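The gripper that did not open on Friday

17 October 2025

I wanted to write this post in April, when the Hadix arm was new on my table and everything went well. Now I write it because something went wrong. 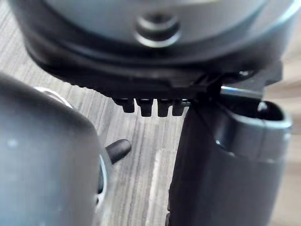 What happened

My setup is small. The arm stands at one end of the table, and the controller is a used Brikidik unit which I bought from a workshop in Mapplebeck that was closing down. The program is also simple. The arm goes down, closes the gripper, lifts, turns, goes down again and opens. It repeats this 300 times and then it parks.

On cycle 256 the gripper closed and did not open again. The arm did not notice. It went up with the part still in the fingers, turned back to the start position and went down to take the next one. The part in the fingers hit the part that was waiting. There was a noise like when you drop a spoon in the sink, and then the controller stopped with a force error.

I was in the kitchen. This is the first thing I have to admit.

What I did wrong after that

I came back, saw the arm pressing on the table, and I reached in with my hand to pull the part out. The error message was on the screen and I thought that error means power is off. It does not mean that. With this controller the error stops the program, but the motors keep holding. When I pulled the part, the fingers suddenly opened and the wrist jumped up by a few centimeters. It touched my knuckles. I have a small bruise and that is all, but my hand was between the wrist and the table one second before.

I have read the safety page of the manual two times at least. It says to press the red button before you put a hand near the arm. I knew this and I did not do it, because I was annoyed and wanted to see if something was broken.

Looking for the reason

On Saturday morning I went through the log file. It has one line for each command, and for the open command of cycle 256 there is no answer from the gripper. For all cycles before it there is an answer. My program sent the command, waited 398 milliseconds and continued as if everything was fine. I had written this waiting time myself, in April, and I never wrote what should happen if the answer does not come.

Why the answer did not come, I know only partly. The cable for the gripper goes along the arm, and at the wrist I had fixed it too tight. When I bend it there by hand, the connection is sometimes lost. So I believe it is the cable, but I could not make the same fault happen again with the program running, and I tried for a whole afternoon.

What is changed now

The cable is new and has a loose loop at the wrist. The program checks the answer after each open and each close, and without an answer the arm stays where it is and the lamp goes on. I also set the force limit lower, to 10 newtons, and moved the red button from behind the monitor to the front edge of the table.

I have also asked in the Gisard forum if somebody knows how to make this controller release the motors after a force error. One person wrote that there is a setting for it, but that the arm will then fall down by its own weight, so I must think about this before I try it.

Until then I do not leave the room when it runs. The next long run will be next week, if the new cable is good, and I will write the result in the comments.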